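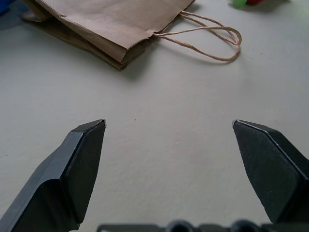 Como amadurecer e guardar frutas em sacos de papel

O saco de papel pardo serve para duas coisas na cozinha: acelerar o amadurecimento de frutas que foram colhidas verdes e guardar por mais tempo alimentos que estragam com a umidade presa no plástico. O procedimento muda conforme o caso.

Quais frutas funcionam

Abacate, banana, pera, manga, kiwi, pêssego, ameixa, caqui e mamão continuam amadurecendo depois de colhidos. Todas soltam etileno, um gás que participa do processo, e o saco fechado mantém parte dele junto da fruta.

Morango, uva, laranja, limão, abacaxi e cereja não ficam mais doces depois da colheita. Colocar essas frutas no saco só faz com que passem do ponto.

O que separar

Um saco de papel sem revestimento plástico por dentro, limpo e seco
A fruta verde, sem lavar
Uma banana ou maçã madura (opcional)
Um pano de prato seco

Sacos de loja servem, desde que não tenham carregado produtos de limpeza, perfume ou sabonete. O papel guarda cheiro e o abacate pega. Se o saco tiver alça, dobre-a para dentro ou deixe-a solta, tanto faz.

Passo a passo

1. Examine a fruta. Descarte ou use logo as que tiverem cortes, partes moles ou mofo.
2. Passe o pano seco para tirar poeira e umidade. Só lave na hora de comer.
3. Coloque as frutas no fundo do saco em uma única camada. Peras e mangas empilhadas marcam nos pontos de contato.
4. Para acelerar, junte a banana ou a maçã madura.
5. Dobre a boca do saco duas vezes. Não use fita adesiva nem grampo, a dobra basta.
6. Deixe em lugar seco, longe do sol e do fogão. A temperatura ideal fica perto dos 20 graus.
7. Abra uma vez por dia e aperte a fruta de leve, perto do cabo.

Abacate e pera estão prontos quando a região do cabo cede um pouco. Na manga, o cheiro é um sinal mais confiável do que a cor, que varia muito entre as variedades. Kiwi deve ficar macio por igual.

Quanto tempo leva

Um abacate duro costuma precisar de alguns dias, e menos se estiver com a banana. Em novembro, com a cozinha quente, comece a verificar de manhã e à noite. O caqui adstringente demora mais e só deve ser comido quando estiver bem mole.

Depois do ponto, passe a fruta para a geladeira. O abacate inteiro aguenta 2 dias sem perda de textura. Não leve à geladeira antes de amadurecer: o frio interrompe o processo e a polpa pode ficar borrachuda ou escurecer.

Guardar cogumelos, cebolas e batatas

Cogumelos frescos vão no saco de papel, dentro da geladeira, com a boca apenas dobrada. O papel absorve a água que eles soltam. Se o fundo ficar úmido, troque o saco.

Cebolas e alho ficam fora da geladeira, em sacos com alguns furos feitos com furador de escritório. Batatas também ficam fora, mas em outro saco e em outro armário. Juntas, a cebola faz a batata brotar mais cedo. Eu anoto a data da compra no papel, a lápis.

Pão de casca grossa dura bem no papel até o dia seguinte. Passado esse prazo, fatie e congele.

Problemas comuns

A fruta murchou sem amadurecer: provavelmente foi colhida cedo demais. Use em vitamina ou cozida com açúcar.

Apareceu mofo: jogue fora a fruta afetada e o saco, e confira as outras uma a uma.

Mosquinhas em volta: a boca ficou aberta ou há uma fruta rachada. Refaça a dobra e retire a fruta com problema.

O saco pode ser usado várias vezes se continuar seco e sem manchas. Quando rasgar, pique e ponha na composteira, sem as partes com cola ou tinta brilhante.

Texto de Nahuel Farías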